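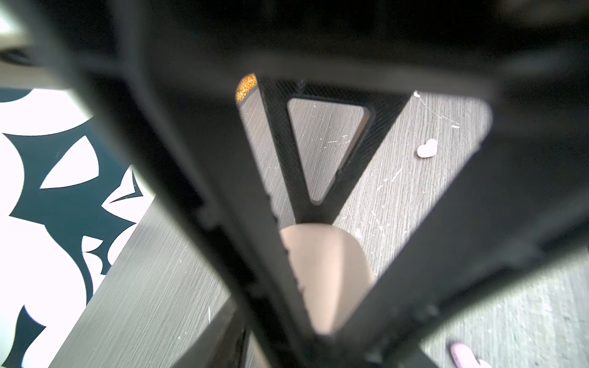

Finger pads on the Koltton cell: how often do they need to be changed?

Change them when the grip check fails twice in a row, or at 800 hours, whichever comes first. Wipe them down every shift in between.

gatti_bench wrote:
Starting a new thread for this because the old one wandered off into cable talk. We run one small arm on a tabletop cell, two long black fingers, wrist camera looking down between them. It picks light parts, nothing heavy, nothing sharp. At 548 hours the pads looked fine to me but the gripper started closing a hair off center. The Jamell sheet that came with the cell says 800 for the pads and says nothing at all about centering. So is this a pad problem or a finger problem?

shimstock wrote:
Finger problem until proven otherwise. Pull both fingers, clean the mounting faces, put them back with the screws snug but not tight, close the gripper on a gauge block, then tighten. Check again. If it's still off after that, swap left and right. If the error changes sides, it's in a finger. If it stays put, it's in the drive.

oldmill6 wrote:
I'd do the pads first. They're cheap and it's a ten minute job. I've chased finger alignment for a whole afternoon and the cause was one pad worn thinner than the other. You can't see that kind of wear by eye. Put calipers on both.

shimstock wrote:
Fine, measure them, that takes a minute. But don't throw new pads on without measuring. If the old ones match, you've changed two things and learned nothing.

gatti_bench wrote:
Measured. Left and right are the same as near as my calipers will read. So I'm going with the fingers. Question on the mounting faces: can I use a solvent, or just a dry cloth?

shimstock wrote:
Isopropyl on a lint-free cloth for the metal. Keep it off the pads. Check the dowel holes while you're in there, they collect grit.

Herkholm_nights wrote:
Before you take anything apart, save your current gripper zero and your camera offset. Write them on paper too. I did this job in February and the controller dropped the zero when I pulled the connector. Mine was 319 counts on the open position and I only had it because it was taped inside the door.

Also clean the table. Small specks don't sound like much, but with a camera that close to the work they look bigger than you would expect, and ours was finding "parts" that were crumbs.

oldmill6 wrote:
Disagree a little on the crumbs. If the vision is picking up dust, the minimum size setting is wrong. Cleaning hides it until the next day.

Herkholm_nights wrote:
We have parts close to that size, so I can't raise the minimum much. I do both. Soft brush at the start of the shift, then a damp cloth, then let it dry before the first cycle.

oldmill6 wrote:
OK, with parts that small I'd clean too.

gatti_bench wrote:
Did it this morning. Order I went in, for anyone searching later:

1. Parked the arm over the table and saved the zero and the offset.
2. Power off, air off, tag on the switch.
3. Took off both fingers and marked the left one on the back with a paint pen.
4. Cleaned the faces and the dowel holes. The right one had a curl of plastic in it.
5. Refitted, screws snug, closed on the block, then tightened in two passes.
6. Power on, re-homed, ran 6 slow cycles with no part and then the grip check.

It closes on center now. The zero did survive the power cycle, for what that's worth.

shimstock wrote:
The curl was your problem. Did you torque the screws or go by feel?

gatti_bench wrote:
Torque driver, using the number on the sheet. I redid the camera offset as well. It had moved slightly, which makes sense if the fingers had been sitting crooked when it was last taught.

oldmill6 wrote:
I'd still put fresh pads on at 800 even if they measure the same. The surface glazes over and light parts start to slip, and thickness won't tell you that.

shimstock wrote:
I run mine past 800 and let the grip check decide. Never dropped anything that mattered.

oldmill6 wrote:
Your parts are all square steel. His aren't.

gatti_bench wrote:
Going with 800 for now, and I added the dowel holes to the weekly list. One more thing to ask – does anyone have the part number for the left finger alone? The Jamell page only shows the pair.

Herkholm_nights wrote:
Pairs only, as far as I know. I keep one set on the shelf.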